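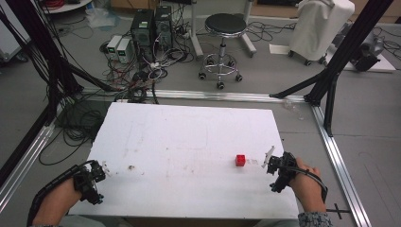 Getting Started with the Jeltico Hand Grippers: Your First Cube Pick

Posted 2023-01-02 by Joar Wallin

I've been using the Jeltico pair for a few months now and I still get a kick out of strapping them on. If you've only ever taught an arm by dragging a joystick, working with grippers you wear on your own hands feels like cheating. You reach out, you pinch the thing, you put it down, and the motion is saved for later playback on whatever arm you've got. Mine is a Gerken bench arm, but everything below is the same up to the point where you export.

This page covers the first task most people should try: picking up one small cube from a flat board and setting it down again.

What you need

The gripper pair with its wrist straps
The head camera and its band
A computer with the Jeltico recorder installed
A flat, light-colored board
One small cube in a strong color (red is great)
Tape for the floor

The board doesn't have to be pretty. Scuffs and smudges haven't bothered the tracking at all for me, but a shiny top will, so skip glass and anything glossy. I like the board inside a frame of aluminum extrusion because it can't creep away while you work. If you don't have a frame, clamp it.

Strapping in

Start with your weaker hand. You'll need your good one for the buckle, and closing the second strap with a gripper already on takes a little practice!

Slide your hand through so the loop sits across the back of it, below the knuckles. Snug, but you should be able to spread your fingers a bit. If the gripper rocks when you shake your hand, go one notch tighter. Long sleeves are fine as long as the cuff stays behind the wrist.

Run the cable along your forearm and move your elbow through its full range before you start the recorder. Cables on the floor go behind the board, away from your feet. I learned that one in September and had to re-seat every plug.

Calibrating

Open the recorder and choose Hands, then Calibrate.

1. Hold both grippers open over the board, tips pointing away from you.
2. Close both slowly until the tips meet. Don't squeeze.
3. Open them again and wait for the tone.
4. Repeat until both bars in the window are green.

It takes me three tries on a cold morning and one on a good day. If one side refuses to go green, unplug that side, plug it back in, and calibrate both again, never just the one.

Recording the pick

Put the cube down somewhere easy, a little toward your stronger hand. Look at it. The head camera goes where you look, so if you glance over at the monitor halfway through, your recording will show the monitor.

Bring the gripper in low from the side with the fingers open. Pause next to the cube for a beat, close, lift a couple of inches, move, set it down, open, back away. Keep your other hand in view and still, near its own corner of the board.

Go slower than feels natural. My first 10 recordings were all too fast, and the arm played them back like it was swatting flies. Once I slowed down, the very next batch was lovely.

Move the cube a little between takes and turn it now and then. I marked my standing spot with tape so I'd come back to the same place after a coffee.

How many takes?

For a single cube, my setup started picking well after 195 takes. A friend at Wotcombe went on to 1,000 and has an arm that will grab the cube from pretty much anywhere on the board, which I'm very jealous of. Do them in short sessions. Your forearms will tell you when to stop.

Things I'd change

The strap buckles are stiff out of the box, and the tone for a dropped frame is far too close to the tone for a finished take. Grecu makes a softer strap that fits, if you have small hands. I'd also love a foot pedal for start and stop, and until then the voice command works fine in a quiet room.

Next up is handing the cube from one gripper to the other, which is a lot more fun and quite a bit harder. Get the single pick smooth first.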